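Handout 3 covers surface condition and cleaning of interior materials. Read it before the lab session in January. The wetting angle tables are in the course reader and are not repeated.

A surface is described by three properties: porosity, roughness and surface energy. Porosity controls how much liquid is taken up. Roughness controls how much soil is held against wiping. Surface energy controls whether water spreads or beads. Veined or marbled patterns say little about any of these, as the same pattern can be cut stone, a resin coating or a printed film.

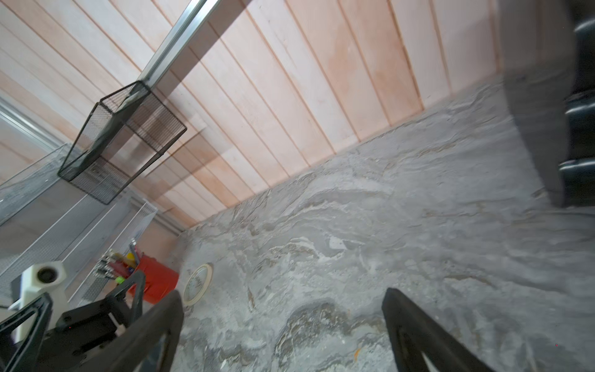 **3.1 Adjoining materials**

Where two materials meet, clean to the weaker one. Bare softwood takes up water through end grain much faster than through face grain, so joints at the foot of a board wall are wiped with a damp cloth and dried. Alkaline cleaners darken some woods. Test on a hidden area and wait 50 minutes before judging the color.

Kalogeropoulos treats the joint as a separate surface with its own cleaning interval. Mavromatis does not, and includes it in the larger of the two areas. Either method is accepted in the lab report — state which one you used.

**3.2 Applicators**

Cell size sets both the liquid held and the pressure needed to release it. Coarse open cells fill and drain quickly. Fine cells hold liquid longer and leave a thinner film. Record the dry mass, the saturated mass and the mass after one standard press (425 g plate, full contact). Retention is the pressed mass minus the dry mass, divided by the dry mass.
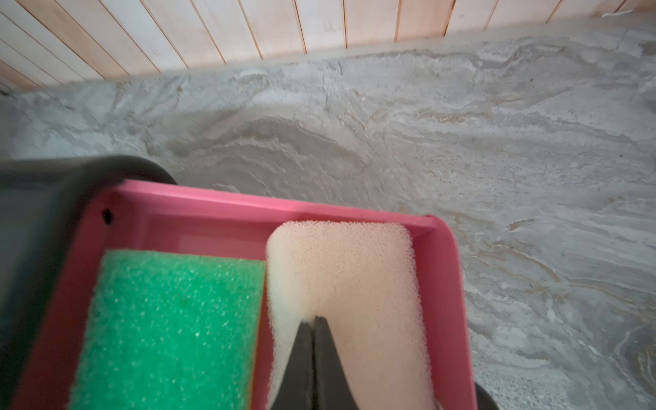
*Fig. 2. Green and cream sponges in a pink tray.*

Do not compare retention values across different soak times. Cellulose swells, and its first soak is not representative. Run one soak and press cycle before taking any readings.

Scuffs and dust are recorded separately. Dust is loose soil and comes off dry. A scuff is either transferred material or damage to the surface itself, and only the first can be cleaned.

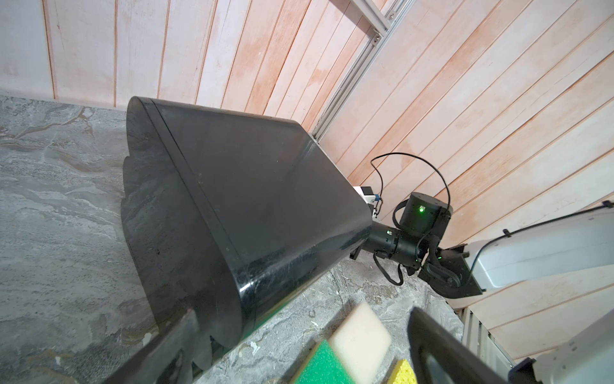
**3.3 Glossy dark surfaces**

Gloss makes residue easier to see. Use low-angle light and inspect from two directions. The Hircombe scale runs from 0 (no visible residue) to 5 (continuous film). Readings of 3 or higher are cleaned again with plain water before any detergent is considered.

Detergent left to dry is the usual source of streaks. The Zaludex concentrate in the lab is diluted 1:200 by volume. Stronger mixtures raise the residue reading and have little effect on soil removal.
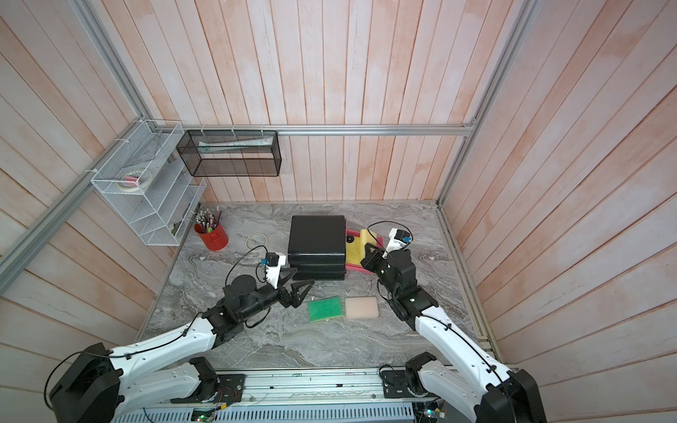
Dilution errors carry straight through to the residue reading, so measure the concentrate by syringe and the water by cylinder. Note the water hardness printed on the supply sheet. With hard water, a final wipe with deionized water is required on all glossy samples.

Reports follow the Christodoulou template: method, raw masses, retention, residue readings, sources of error. Leave the Junau column blank unless you are taking the advanced option.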